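Skewers, trays and soft stuff: what I picked up at the Dirnen open day

Posted 06/07/2024 in Kitchen & Bench Tips

Quick one, typing this between loads of washing. Went over to the Dirnen open day with my neighbor Notburga Schnyder, mostly for the coffee. Ended up standing at the robot table for ages. They had two arms doing skewer work – one thin metal rod, a few soft white bits, one white tray – and I came home with more kitchen tips than I get from most cooking shows. Writing them down before I forget. Not in any great order.

Entry was free, parking was 3 dollars, bring coins. Machine doesn't take cards.

Hold it low, keep it upright

The fella running the table was Oğuzhan Tokgöz. Very patient with dumb questions, I had a lot. First thing he told us: grip matters more than strength. Flat jaws, closed right up on the rod, rod straight up and down. Same at home. Most of us pinch a skewer way up near the food and then wonder why it spins. Get your fingers down the plain end. Pinch flat, side of the thumb against side of the finger, not the very tips.

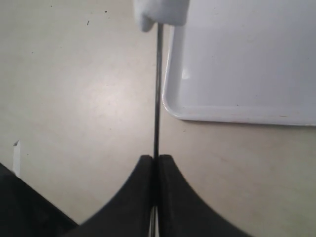
Photo: robot wrist camera / Dirnen open day

Wet hands are the real trouble with metal. Dry them, dry the skewer too. If it still slips, a wide rubber band wrapped round the plain end does it, take it off before it goes anywhere near heat. I keep a few on the drawer handle.

Round skewers let food spin. Flat ones don't. If round is all you've got, use two side by side for peppers and anything slick. Shrimp too.

Two hands on the rod

This one I never did before. One hand up top, other hand lower down, and the soft piece sits on the rod between them. Tried it that night with mushrooms, way fewer split ones. Also marshmallows with the grandkids, less mess.

Works for craft stuff too. Cotton balls on a wire for the snowman garland, felt beads, foam. Anything that squashes. Go slow and let the point do the work, small twist as you push. If you feel it bunching up, back off a bit and straighten, dont force it.

Do the whole job over a tray. Drips and crumbs land in it and the pieces you haven't used yet have somewhere to wait.
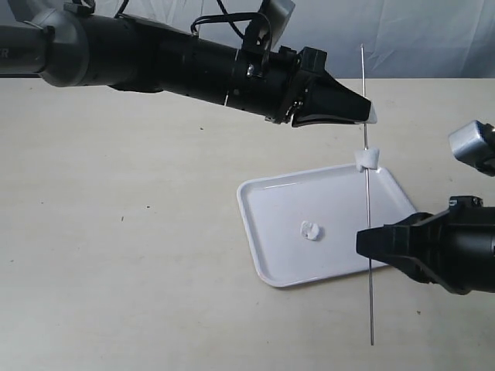

Pick the right tray

Low rim, rounded corners, plain white. Thats what they had and I've been converted. Low rim means you can get at things from the side without knocking your knuckles. Rounded corners wipe clean, no gunk stuck in there. White on a light table sounds daft but dark bits show up right away.

And the skewer should be longer than the tray is wide. Then you can lay it straight across the rims, both ends sticking out past the edge, and it's easy to pick up again. Mine used to lie flat on the bottom and I'd be scrabbling at it with a fingernail. Keep the loose pieces over to one side, leave the other side free for finished ones.

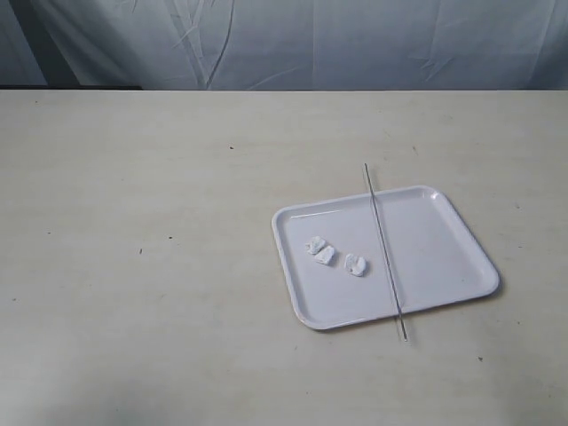
Cleaning up after

Metal skewers – soak in hot water with a squirt of dish soap, 27 minutes is what my timer happened to be set to and it was plenty. Wipe from the blunt end toward the point, always away from your hand. Dry straight away or they spot. Store in a tall jar points down, or push the points in a cork.

Trays, warm water and a soft cloth. No scouring pads on glossy plastic, it scratches and then it holds stains. Tomato stains come up with baking soda paste, leave it a while, rinse.

If you want to go

There's another open day in August, same hall. Notburga says get there early, the line for the robot table gets long. Kids allowed but there's a tape line on the floor and they mean it. Oğuzhan was happy to repeat himself for the ones at the back.

Next time: jar lids, and what to do with 75 mismatched clothespins.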